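Logging surface condition on a shared path

Use one sheet per segment. On the Lestalham loop the segments are 216 m long, which gives 23 sheets for a full pass. Write the segment number, direction of travel and start time at the top before you leave the trailhead.

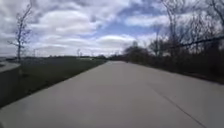 Joints come first on the sheet. Record each one by its distance from the segment start and its angle to the direction of travel. A thin diagonal joint running out toward the right-hand side, on concrete that is otherwise smooth, is entered as type D, right. Leave the width column blank unless you have stopped and used the gauge. Estimates made while riding are not accepted.

Next, the edges. Note any length where grass has crept over the pavement, left and right separately. Kevin Ó Néill's older sheets combine the two sides - do not copy that layout. 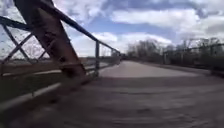

Bridges get their own sheet, coloured yellow. Enter the deck surface, the approach at each end and any change of material along the span. Railings are inspected under a different program, so write "see structures" in that box and move on. Keep your speed to a walk on the deck.
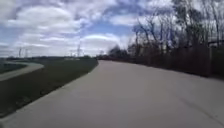
At the end of the pass, add up the type D entries and copy the total to the cover page. Anything over 61 goes to Mwanaisha Okoth for a second pass. File the sheets by segment number, yellow sheets at the back.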